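Textbooks > Trades and Workplace > Small Workshop Practice > Chapter 12

Print this page | E-mail this page

December 23, 2025
By Blagoje Berisha

Chapter 12: Stopping and Isolating Equipment

Most of the machines in a small workshop spend more of their lives stopped than running. A bench saw might cut for 45 minutes in a working day. The remaining hours are taken up with measuring, clamping, sweeping and changing blades, and a good share of the injuries recorded in workshops happen in those hours. This chapter deals with how a machine is brought to a stop and how it is kept that way while somebody has their hands in it.

The first half covers stop controls. The second half covers isolation, lockout and tagging. Students who have already worked through Chapter 9 on electrical supply will recognize some of the terms, but the two chapters can be read in either order.

We start with three words that are often mixed up on the shop floor. To stop a machine is to end its motion. To isolate it is to separate it from its source of energy. To lock it out is to fasten the isolating device so that no one else can restore the energy. A machine can be stopped without being isolated, and this is its usual condition at lunch. The motor is still, the lights on the panel may be on, and one press of the start button will set everything moving again.

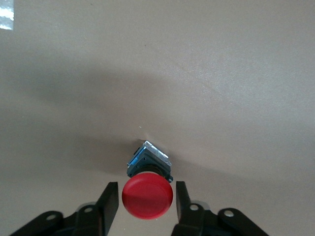 A normal stop and an emergency stop also differ. The normal stop is part of the working cycle. It lets a spindle slow down or a carriage return to its resting place, and the operator may use it many times in a shift. The emergency stop is there for the moment when something has gone wrong. It should be within reach of the person at the machine, easy to pick out by colour, and simple enough to work with an open palm. Releasing it must not start the machine by itself. A separate start action is always needed.

Neither control is a means of isolation. A person who clears a jam with only the stop pressed is relying on one switch and its wiring, and on everyone else in the building leaving the controls alone.

The case used throughout this chapter is Mimumex, a joinery shop with 12 employees that makes window frames and stair parts. In August the shop moved to a larger unit and took the chance to list every energy source on its floor. The list ran to electricity, compressed air, springs, and the weight of raised parts. The last two had never been written down before. The shop's older press, which the staff call Stan, holds its upper plate up with air pressure. When the air is bled off, the plate comes down slowly — a fact known to the two people who used it and to no one else.

By the end of the chapter you should be able to draw up a list of this kind for a workshop you know, and write a lockout procedure for one machine on it.

Before reading on, choose that machine. Note where its power comes from, where the nearest isolating switch is, and who holds the key.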